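Why does the Route 172 bypass keep getting pushed back if the money was "approved"?

Posted in Roads & Transit, Irnuldale Community Help
3701 views

I live on the north side of Irnuldale and drive to Netitden for work, so I have spent a good part of my adult life looking at the back of a gravel truck. In September the county newsletter said the bypass funding was approved. Now the project page says "schedule under review." I called the county and was told to call the state. I called the state and got a very nice recording.

Can a road be approved and also have no money? And is there anything a regular person can do besides buy audiobooks?

northside_commuter

Yes, it can. I worked in county purchasing for 10 years and saw it more than once.

There are 2 separate steps and the newsletter mashed them together. First the project gets put on the state's construction list. That is permission to spend, and it makes for a great ribbon photo. Later the legislature decides how much the transportation department may borrow in that budget. If they trim the borrowing, the department goes down the list and slides things to the right until the numbers fit. Big projects that haven't broken ground slide first. A half-built bridge is embarrassing. A field with survey stakes in it is just a field.

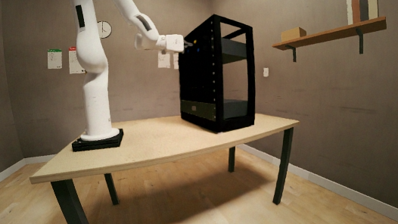
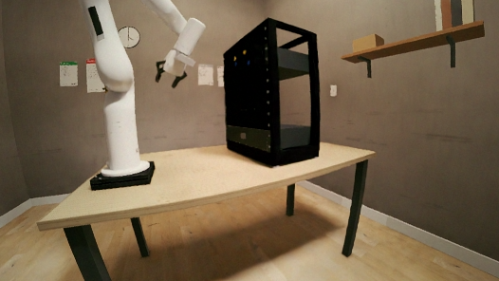

Posted by gravel_and_grief, 2026-02-10

So "schedule under review" usually means the department is waiting on the borrowing number like everybody else. Look for the budget summary on the legislature's site and find the transportation section. What you want is the table of projects by year. If 172 has a dollar figure next to the coming year, relax a little. If it has a dash, get the audiobooks.

As for what you can do, write to your own representative, and name the road. Letters about "infrastructure" get a form reply. Letters saying "I sit at the Ivora turnoff every morning behind the same truck" get read out loud at hearings — I have heard it done, with feeling. Written comments count too, and you don't have to drive to the capitol, which from here would mean taking 172.

One more thing. Ask whether the right-of-way has been bought. Land purchases come out of a different line in our state's budget, and if those are still moving, the project is late but alive.

ivora_turnoff

They have been talking about this bypass for as long as I've lived here. Raise the gas tax or quit talking.

Also the light at Onyshchenko Road is still timed wrong. That one is the county's, and it wouldn't cost a dime to fix.

northside_commuter

Thanks, both. Found the table. It's a dash. But the land line has money in it, so I guess we are late but alive. I'm writing the letter tonight and the truck is in the first sentence.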